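2021-10-13

朝から雨。洗濯物を部屋の中に干したので、机の上にシャツの影がうつって、字を書くのが少しむずかしい。でも今日は書きたいことがあるので、台所の椅子にすわって書いている。

きのうの夜、日記を読みかえしたら、二月に書いたページに「机の上をきれいにする方法を見つけた」と大きい字で書いてあった。その方法は、物を全部ひとつの箱に入れて、箱をベッドの下に入れる、というものだった。箱はまだベッドの下にある。開けたら、充電器と、古い映画の券と、なくしたと思っていた爪切りが出てきた。爪切りは新しいのをもう買ってしまった。二つあってもこまらないが、少しくやしい。

それで、今日は机について書こうと思う。

私の仕事の部屋には、白い机が二つある。真っ白ではなくて、少しクリーム色が入った白だ。日本語で何と言うか先生に聞いたら、「生成り」と「アイボリー」と「乳白色」と三つ教えてくれた。どれが正しいですかと聞いたら、どれでもいいですと言われた。こういうとき、私はいつもこまる。日記では「クリーム色」と書くことにする。

ひとつの机を、もうひとつの机のむこうがわにくっつけて、長い台のようにして使っている。はじめは一台だけだった。Tiongsonという中古家具の店で買って、半年くらいしてから、同じ店に同じ机がまた入ったと電話が来た。Mark Anthony Lumanlanさんがいっしょに取りに行ってくれた。彼は車を持っていて、力もあるが、階段の曲がるところで机の角をかべに当てて、それから一週間ずっと「かべは大丈夫ですか」とメッセージをくれた。かべは大丈夫です、と毎回返事をした。本当は小さいへこみがある。

二つの机の間には細いつぎ目がある。これが私の小さいなやみだ。紙をその上に置いて書くと、ペンの先がつぎ目に落ちて、紙に穴があく。消しゴムのかすも入る。米つぶが入ったこともある(机で食べてはいけないと自分で決めたのに、おにぎりを食べた)。つまようじで掃除すると、灰色のひものようなものが出てくる。見ていて気持ちがいいような、悪いような、変な気分になる。

今週は、つくえの上におもちゃを出している。小さい立方体の形のものと、もっとでこぼこした形のものだ。Tadeo Ibarraさんの息子さんが来月で四歳になるので、あげる前に、遊び方を考えている。Tadeoさんは「何もいらない、箱だけあげてもよろこぶ」と言う。たぶん本当にそうだと思うけれど、箱だけ持って行く勇気は私にはない。

むずかしいのは、遊び方の説明を日本語で書くことだ。Tadeoさんの奥さんは日本の人で、息子さんとは日本語で話す。だから私は日本語で小さいカードを作りたい。きのうは「むらさきを みどりの となりに おいてください」と書いた。書いてから、四歳の子どもに「ください」は丁寧すぎるかもしれないと思った。「おいてね」のほうがいいか。「おこう」か。「おいてみよう」はとてもやさしく聞こえる。教科書には、四歳の人と話す例文がほとんどなかった。会社の部長と話す例文はたくさんあった。
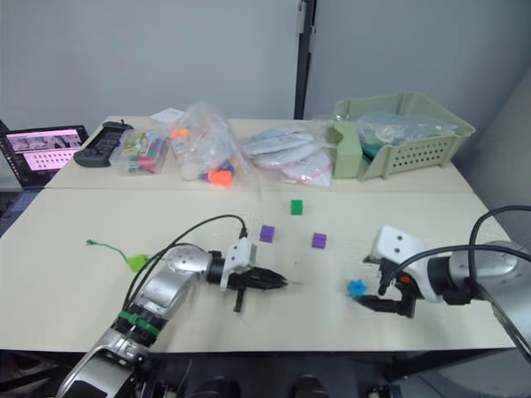

「となり」と「よこ」のちがいも考えた。先生の説明では、「となり」は同じ種類のもののとき、「よこ」はちがう種類でもいい。銀行のとなりに郵便局がある。銀行のよこに自転車がある。では、立方体と立方体は「となり」でいいはずだ。立方体と、星のような形のものは「よこ」だろうか。おもちゃ同士だから「となり」だろうか。夜の十一時にこんなことを考えて、ねむれなくなった。

もうひとつ、「手前」と「おく」。私の国の言葉では「前」と「後ろ」だけで言うので、はじめは「手前」という言葉がとても不思議だった。手の前。自分の手から近いところ。いい言葉だと思う。机が二つつながっていると、「手前の机」「おくの机」とすぐに言えて便利だ。一台だけのときは、こんな言い方はいらなかった。机がふえて、言葉もふえた。

お昼は、きのうのカレーの残りをうどんにかけて食べた。うどんは冷凍のもの。カレーが少なかったので、牛乳を入れて、味がうすくなって、しょうゆを入れて、こんどは味がこくなった。次は牛乳を入れないこと。ここに書いておけば忘れないと思う。(二月のページにも、たぶん同じことが書いてある。)

午後、雨が少し弱くなったので、Giveroまで歩いて行った。文房具と台所のものをいっしょに売っている店で、私はここに入るといつも長い時間いてしまう。今日買いたかったのは、カードを作る厚い紙と、立方体を入れる小さいふくろだった。厚い紙は十二枚入りがあった。ふくろは、布のものが840円、ひもがついたもう少し小さいのが679円。小さいほうを手に取って、中に手を入れてみたら、私の手でもうきつい。子どもは自分の手が入ればいいけれど、片づけるのは親だから、大きいほうにした。レジの人に「プレゼントですか」と聞かれて、「はい、でも中身はまだです」と答えたら、少し笑われた。「中身は家にあります」と言えばよかった。帰り道で正しい言い方を思いつくことが多い。

店の外で、Derneckの喫茶店の奥さんに会った。かさが風でうらがえって、二人でなおした。「おちょこになった」と奥さんが言ったので、意味を聞いた。お酒を飲む小さいうつわと同じ形になるから、そう言うそうだ。うれしくて、家に着くまで何度も口の中で言ってみた。おちょこ。おちょこ。

帰ってから、机をふいた。この色の机は、きたないところがよく見える。コーヒーの輪、えんぴつの粉、どこから来たのかわからない青い線。前は、暗い色の机ならよかったと思っていた。でも、小さいものを置いたときに、色がはっきり見えるのは明るい机だと思う。みどりもむらさきも、床の上では暗くてつまらない色に見えたのに、机に上げたら、お菓子のようになった。子どもの口に入らないかと心配になって、夜にMark Anthonyさんに電話して聞いた。彼には子どもが二人いる。「四歳なら、もう食べないと思う。でもかむかもしれない」と言われた。安心していいのかわからない返事だったが、一応、せっけんで洗うことにした。洗うのはあした。

むらさきと言えば、カードに漢字を使うかどうかも迷った。「紫」は私が書くと、いつも下の部分が大きくなりすぎて、右にたおれそうに見える。ひらがななら大丈夫。四歳だから、ひらがなでいい。自分のためにもひらがながいい。

カードは今のところ、こんなふうになっている。

むらさきを みどりの となりに おいてみよう。
みどりを いちばん おくに おいてみよう。
あおい でこぼこさんは どこが すきかな。
ぜんぶ ふくろに かえろう。

最後の文は、正しくないかもしれない。「ふくろに帰る」は人や動物のときだけだろうか。でも「ぜんぶ ふくろに かたづけましょう」と書いたら、急に学校の先生の声になってしまった。Tadeoさんの奥さんに見せて、変だったらなおしてもらう。「でこぼこさん」は私がつけた名前で、とげがあるような、ないような、あの形を何と呼べばいいかわからなかったからだ。星、と書こうとしたが、星だと言われて見ると星ではない気がする。子どもが別の名前をつけるなら、そのほうがいい。

夕方、試しに自分で一度、カードのとおりにやってみた。三枚目のところで、でこぼこさんが好きな場所を本気で考えてしまい、机のはしに置いたり、つぎ目の上に置いたりした。つぎ目の上は安定しない。いや、机のつぎ目は細いから、本当は関係ないかもしれないけれど、何となくかたむいているように見えた。それから電話が鳴って、Plilthorpeの図書館からで、予約した本が来たという知らせだった。三十分も遊んでいたことに気がついた。

図書館の本は、収納の本だ。片づけの本を予約しておいて、それを置く場所がないのはおもしろいと妹に言われた。妹は笑ったが、私は少し考えた。とりあえず、おくの机のすみに場所を作る。ベッドの下の箱も、本を読んだら出す。読む前に出してもいいのだけれど、順番というものがある。

かべのへこみについて、書き忘れた。今日、部屋の灰色のかべをふいていたら(机をふいたついでに、手がとどくところまでふいた)、階段のところのへこみも思い出して、見に行った。前より浅くなったように見える。そんなはずはない。毎日見て、目がなれたのだと思う。Mark Anthonyさんには、このことは言わない。また一週間、メッセージが来るから。

ねる前に、あしたすること。
せっけんで洗う。よくかわかす。
厚い紙を切る。角を丸くする。はさみが切れないので、先にはさみを何とかする。
図書館は七時まで。
牛乳は買わない。まだある。

洗濯物はまだかわいていない。シャツのそでだけ、つめたい。ストーブを出すには早いと思って、扇風機を当てている。十月に扇風機を使っていると母に言ったら、何と言うだろう。電話は日曜にと思ったが、次の休みは母のほうに用事があるので、そのつぎになるかもしれない。手紙にしようか。厚い紙が何枚かあまるはずだから、一枚は母に書く。母は日本語が読めないけれど、「おちょこ」だけは日本語で書いて、かさの絵をかこうと思う。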